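# House rules for laundry runs, version 8

I've been meaning to write down the rules we use for household pickup tasks, and a new person starting this week finally pushed me to do it.

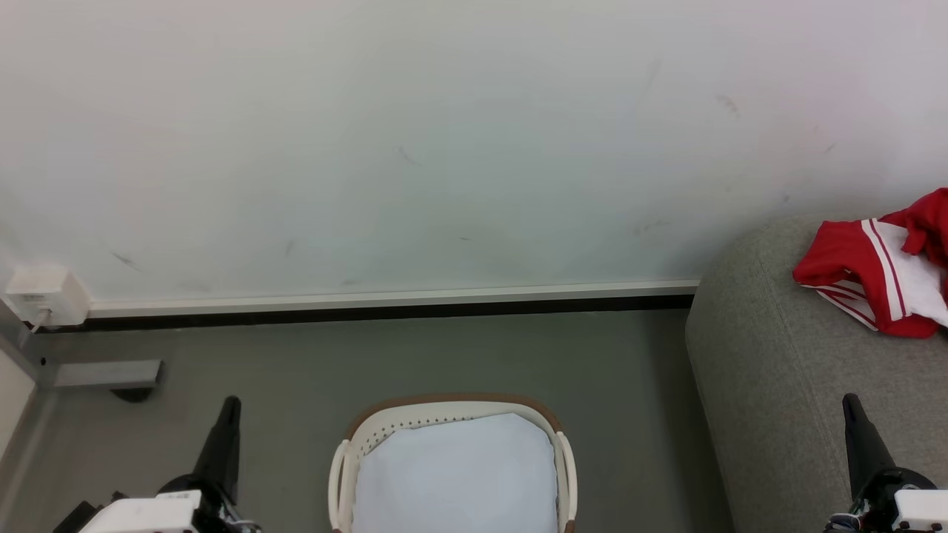
Most of what follows started as notes on a whiteboard. Gráinne Fahy typed them up once, I changed them, she changed them back, and by now we're on the eighth version. They cover one kind of job: a two-armed robot, a basket, and clothes that are somewhere other than the basket. If you do kitchens or shelves, a lot of it won't carry over.

We're a small shop. The control software is Lakiline, the run logger is Holari, and both are set up the way Ngaio Trevaskis left them in the fall. Where I mention a setting below, it's ours, and yours will have a different name.

## Before a run

**Walk the floor.** Cables are the thing I care about most. A thin white cable against a pale wall is easy for a person to miss and easy for the base to roll onto. Anything plugged in near the floor gets noted in the run sheet with which side it's on. If the cable can be routed behind something, route it. If it can't, mark a keep-out area and leave the cable alone.

**Check the feet of things.** Stands, rails, clothes racks. The upper part of a rack is usually well clear of the base and the feet usually aren't. Measure clearance at floor level.

**Basket handles out.** Stand the basket so one handle faces each arm. We used to let people set it down any way they liked and then spent a lot of time arguing over whether a bad grasp was the robot's fault. Now the start position is fixed and the argument is gone. If you want to test odd angles, that's a separate task with its own name.

**Write down what's already in the basket.** An empty basket and one with a cloth in the bottom are different starts. The sheet has a line for it. "Partly full" isn't good enough, so say what the item is and what color.

**Fingers.** Look at both fingertips and the screws at the mount. A loose screw gets fixed before the run, even if it held fine last time. We had a run of 89 attempts thrown out in March over one loose fastener, and I would like that to stay our only one.

## During a run

One person watches, one person runs. The watcher has the stop button in hand, on the table doesn't count. The watcher also doesn't read messages, and yes, this rule has my name on it.

No reaching in while the arms are powered. If a sleeve drops on the floor, it stays on the floor until the arms are stopped and the light on the console has changed. People are good about this for the first hour and worse after lunch, so we swap roles every 8 attempts.

Speed limit stays at the household setting, even when the room has no one else in it. I know it's slow. We test at the speed we'd use in somebody's home.

For soft furniture, keep finger pressure low and come in from above. A padded edge gives when you push on it, and then the contact reading looks like a successful grasp when you're really holding a pinch of sofa. Gráinne wants a hard limit here and I want a warning. For now it's a warning - we'll look at it again when there's more data.

## What counts as done

This took us the longest to agree on. The current wording:

- The garment is fully inside the rim, with nothing hanging over.
- The basket is upright and hasn't left its start area.
- Both grippers are open and clear of the fabric.
- No person touched anything after the start signal.

All four, or it's a fail. There used to be a "mostly in" category. I went back through 306 old runs and people had used it for everything from a drawstring over the edge to a shirt lying next to the basket. We took it out.

Keep the failed runs. Log them the same way, with the same care, and put one plain sentence in the notes about what went wrong. "Bad grasp" is not a sentence.

## After

Stop the arms, then clear the floor, then do the paperwork, in that order. Wipe the fingertips. Scuffs on walls and furniture get written down the same day with the run number, including old ones you only just noticed, so we can tell later which marks are new.

Every 100 runs, someone who wasn't there picks a handful and scores them from the recording without looking at the sheet. If their score and ours don't match, we fix the wording of the rule first and then rescore.

The part still open is mixed loads. Ó Dálaigh asked for a version with socks, and the people at Zurnau want towels, and neither fits the done list very well. Gráinne has a draft for socks. I haven't read it yet.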